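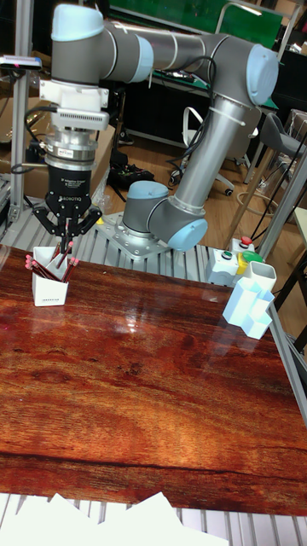
Mavis Villanueva wrote to me after the first version of this talk that she has never in her life put a pencil back into a cup, and she asked if I could please speak about people like her. So this time I begin with people like her.

## Opening (speak slowly, 4 minutes)

- Good morning. My subject is small: pencils on a shared table.
- I work with the supply room at Manarham. We buy pencils for every study table in the building. Last year it was 3,000 pencils.
- Ask: who has a pencil with them now? Wait for the hands.
- Who knows where it came from? (Usually they laugh. If they do not laugh, continue.)

## The holder

The white holder has a high back and a low front. I like this shape. The hand comes from the front and finds the pencil without looking. But the low front also lets the pencils lean. When many are put in together, they fall to both sides, and then people take one and pull out two more.

What we tried at Manarham:

- Fewer pencils in each holder. We stopped at 14. With more than this the table got untidy before lunch.
- Holder near the back corner of the table, so that elbows do not meet it.
- All pencils in one direction. I prefer the eraser up, because the point stays clean and nobody gets a gray mark on the sleeve. Hoxha, our other building, does it with the point up. We have discussed this for a long time and we do not agree.

(Show my own pencil here. Do not forget it in the coat again.)

## The table

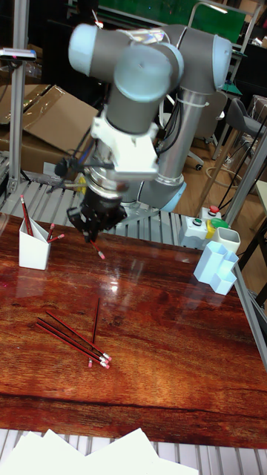
Gillespie Mowat objected to this part at the rehearsal, and he said that a pencil lying on the table is a pencil in use, so why should we call it a mess? I think he is partly right, and I changed the next lines for him.

- Red pencils on a reddish-brown table are not easy to notice. From the door you may believe the table is clear.
- A few loose pencils are no problem while somebody is working. They become a problem in the evening, when the next person puts a book on them.
- Our rule is now: the table is cleared at 7, and before this time everybody may leave the pencils as they like.

## The organizer

- Light blue, many cells. People ask me what should go in it. My answer: erasers, clips, short pencils. Long pencils belong in the holder.
- An empty cell is allowed. In the beginning I filled all of them, and then no person had a place for their own things.
- The small white cup behind it is good for sharpeners. At Odis they keep coins in theirs, for the copy machine.

## If there is time

Tell the story of the Getetti order, when all the boxes came without erasers. Keep it short. Last time I took too long with it and we lost the questions.

Then questions. Repeat each one in the microphone before I answer, the back rows do not hear well.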